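June 11, 2021

Slept badly again. The shoulder is fine as long as I lie on my back, but I roll over at night and then I'm awake. Got up before the alarm, made coffee with the left hand, which I can now do without spilling.

Second visit to the new physical therapist in Herdale. The drive is longer than the old place but there is parking right at the door, and with the sling I care about that more than I used to. She measured how far the arm goes out to the side and how far it turns outward. Out to the side is better than last time. Turning outward is the same. She says that one comes last and I should not push it, and that if I get a sharp pain at the front I stop for the day.

New exercises: pendulum, same as before. Table slides, 3 sets, with a towel under the hand. Then the one with the stick, lying down, where the good arm does the work and the bad one goes along for the ride. No bands yet. I asked about the bands and she said August, maybe, if the surgeon agrees. I had hoped to be back in the water by August, so that was not what I wanted to hear. No swimming, no reaching behind me, no lifting anything heavier than a cup.

She wants me to keep a log, so I have put one in the back of this book. Pain this morning 2, after the exercises 5, back down by lunch. She said going up after the session is all right if it settles within the day. Ice afterward. I keep forgetting the ice.

Called the insurance in the afternoon. They have the referral but not the second page of it, so the visits after the first block are not approved yet. I was on hold long enough to do the table slides twice. Will have to call the surgeon's office tomorrow and get them to send it over again. Wrote the reference number on the calendar in the kitchen.

Ate leftovers. Tried to cut an onion and gave up. Bought a bag of frozen chopped ones at the store yesterday and that is how it will be for a while. Opening jars is still out. Buttons are possible but slow, so I wear the same two zip sweatshirts.
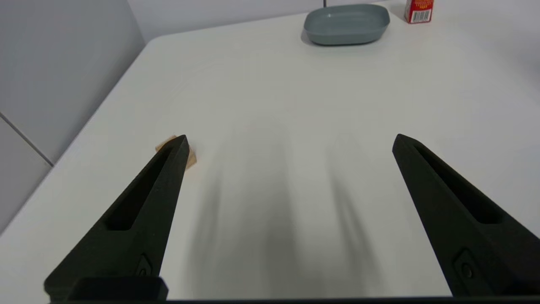

White table, black gripper, June.

Answered some mail in the evening, typing with one hand and resting the other on the pillow. If I keep the elbow supported I can use the mouse on the right side for a short time. Longer than that and the neck starts up. I need to ask her about the neck next time. Also ask:
whether I can take the sling off at home in the evenings
whether the clicking is anything
if walking uphill is all right, my arm swings more

Walked to the bridge and back after supper. Warm still, and the mosquitoes are out along the creek. Kept the sling on for that. Did the pendulum once more before bed, leaning on the dresser, and remembered the ice this time.

Pain at bedtime 3. Took one tablet. Pillow under the elbow, another behind the back so I don't roll.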